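Chapter 8
Bags, Bins and Liners: Managing Small Waste at Home

After studying this chapter, you should be able to:
Identify the main sources of light waste in a home kitchen.
Choose a liner that fits a given container.
Sort and store used plastic bags for a second use.
Plan a weekly routine for one household.

Key terms: liner, overhang, reuse stock, film plastic, wet waste, dry waste

Most of what a household throws away passes through the kitchen. Food comes in wrapped, is unwrapped on a table or counter, and leaves behind peelings, packaging and bags. Chapter 7 dealt with food scraps. This chapter covers the bags themselves, and the containers they end up in.

Hashini Gazi kept a record of her kitchen waste for the whole of June as part of a household survey in Brukness. She wrote down each item as she discarded it. When she added up the month, her list had 97 entries, and the largest group was bags of one sort or another: bread bags, produce bags, and the thin carrier bags given out at the Taheri market. Many had been used once. Her record is printed in full at the end of the chapter and is used in Exercises 3 through 5.

8.1 The Container and Its Liner

A waste container does not have to be a purpose-made bin. Any basket or bucket of suitable size will do if it stands steady and can be washed. A basket with slatted sides is light and easy to carry, but it will not hold liquid, so it needs a liner whenever wet waste goes into it.

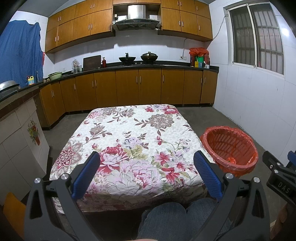 Figure 8.1 A slatted plastic basket on the kitchen floor beside the table. The rim of the red liner bag is folded over the top.

The part of the liner that folds over the rim is called the overhang. If the overhang is too short, the bag slides down as it fills. If it is too long, it catches on shoes and chair legs. A hand's width all the way around is enough for most household containers.

Placement matters as well. Stand the container close to where the waste is made. In many homes this is the table, where vegetables are trimmed and shopping is unpacked. Keep it well away from the stove.

8.2 Sorting Used Bags

Carrier bags that are clean and whole can serve as liners. Together they make up the household's reuse stock. Before a bag joins the stock, open it over the table, shake out any crumbs and hold it up to look for holes. Torn bags go with the film plastic. Bags that have held raw meat or fish go in the waste.

It is easiest to do the whole lot at one time. Spread the bags out on a table and take them one by one.
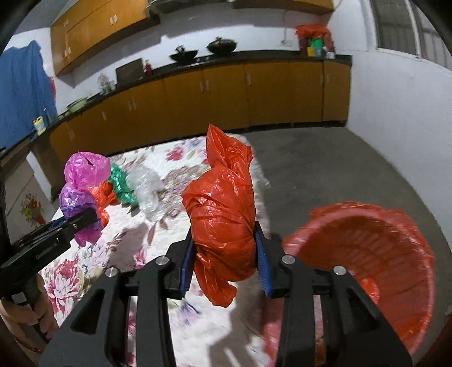 Figure 8.2 Sorting plastic bags on a covered table. Bags of several colors lie to the left, and a large red one is held up.

Thickness is a better guide than color. A thin, clear produce bag will hold onion skins or paper scraps but may split under anything heavy. Thicker bags are saved for wet waste. Size should be checked against the container, since crumpled bags are hard to judge until they are opened out.

Fold or knot the bags you keep and store them in one place, such as a drawer or a cloth tube hung behind a door. Set a limit. The Gazi household keeps 13 and sends any others to the film plastic collection at Grarport.

Check Your Understanding
Explain what is meant by overhang.
Name two kinds of used bag that should not be added to the reuse stock.
Look at the container you use at home. Does it need a liner for dry waste?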